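Flistton Shared Workshop – Gripper Build Group
Minutes of the July meeting, 7:00 p.m. 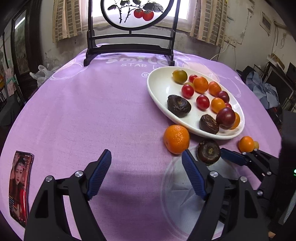 Grippers at the round table, fruit plate and water chestnuts.

Present: Tiruwork Nigatu (chair), Tsegereda Tilahun (build log), Dana, Piet, Lorcan, and the writer of these minutes. Apologies from Marguerite, who sent her notes on the linkage by email.

1. Previous minutes

Agreed with one correction. The June minutes said the finger pads were "finished." Tsegereda asked for this to read "fitted." Changed.

2. Where the build stands

Tsegereda went through the log. Both hand-held grippers are assembled, with the black linkage bars and the blue ribbed pads. The pivot screws on the second one were retightened after last month. She reported 3,822 open-and-close cycles on the bench counter without a broken bar. Lorcan asked how many of those were with anything between the pads. Answer: 40. The chair asked that the log give the two numbers separately from now on, and the minutes-taker would like it noted that this was also asked for in June.

3. Picking small round things

Tiruwork reported on the fruit work. The objects are mandarins, cherry tomatoes, water chestnuts and a few darker fruits, on and beside the white oval plate. Her view is that mandarins are the easy case. The dimpled peel gives the pads something to hold and the size suits the opening. Cherry tomatoes are a different matter, especially where one sits partly behind something bigger. The raised rim is a nuisance as well, as the tip of a pad meets the rim before it meets the fruit.

Piet proposed writing in the log that the grippers "handle produce." Several people objected. We have no agreed measure of a bruised tomato, and so far the only test is that somebody looks at it. Lorcan said a kitchen spoon would do the same job and costs less. Tsegereda replied that a spoon does not tell you how far it was open when it touched the fruit. Lorcan said ours doesn't either, reliably. Left there.

Agreed: the log will say "tried on produce" until we have figures by type of object. Six attempts per type as a minimum, same person holding, misses written down.

4. Automation stage

The long item. The original plan was that once the hand-held tool worked we would copy the motions onto a motorized arm, and Piet still wants to order the Montes arm kit this summer. He believes most of the work is behind us. The chair does not. Her points, as I took them down:

– a person holding the tool corrects all the time without noticing, and an arm will do none of that for free
– the table height, cloth and lighting have never been the same twice
– we have not settled whether two grippers help or just get in each other's way

Dana thought the last one could be settled in an evening by doing the same plate with one gripper and then with two. Nobody objected to that. Piet said we could go on finding reasons forever. He may be right, but the arm money can only be spent once.

Vote on ordering the kit now: two for, three against, one abstaining. To come back in the fall with the results from item 3.

5. Pads

Marguerite's email says the ribs on the blue pads run the wrong way for smooth skins and she would like to print a set with the ribs turned. Tsegereda doubts it makes a difference but has no numbers either way. One set to be printed on the Gurard machine, material from the shared spool. Marguerite also asks that whoever borrowed the small hex driver return it.

6. Money

1,000 in the build fund, unchanged since June. Jatberg invoice for the pivot screws is still not in. Piet will call them. The chair pointed out that he said this last time.

7. Any other business

Dana asked whether the water chestnuts are worth keeping in the set. Some felt they were a good hard case, rough and dark. Lorcan felt they were there because somebody had bought too many. Kept for now.

Request for a public demo at the workshop open evening. Declined for this year, four to two.

Actions

Tsegereda – split the cycle counts in the log; reword the produce entry
Dana – one gripper against two, same plate
Tiruwork – sheet for recording misses
Marguerite – one set of turned pads
Piet – Jatberg invoice
Unknown – hex driver

Closed 8:50 p.m.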